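Search this site Search Go

Sorting and Storage Gallery: Household Goods Room, Wadham Hall

September | By Radoslava Slanina, Collections Office
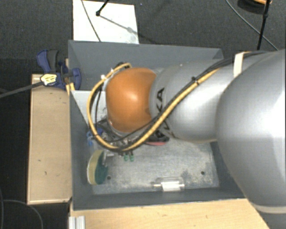

How should sponges be stored between uses? They should be rinsed, pressed out firmly and left on edge in an open container where air can reach both sides. A closed tub keeps the moisture in and shortens the life of the sponge.

The gray bin shown in this gallery has smooth walls that slope inward, and a sponge is among its contents. It rests on light wooden surfaces over a dark, textured carpet.

The Household Goods Room holds 998 catalogued items, of which 283 are assigned to cleaning and dishwashing. Items are sorted by use and returned to their bins at the close of each session. Shelf labels were revised this year by Radek Polák and follow the numbering in the Vávra list.

Visitors wishing to consult the cleaning and dishwashing group may apply to Svitlana Hnatiuk at the Collections Office. The room is open on Thursday from 2 p.m., and bags must be left at the front desk.

Last updated: September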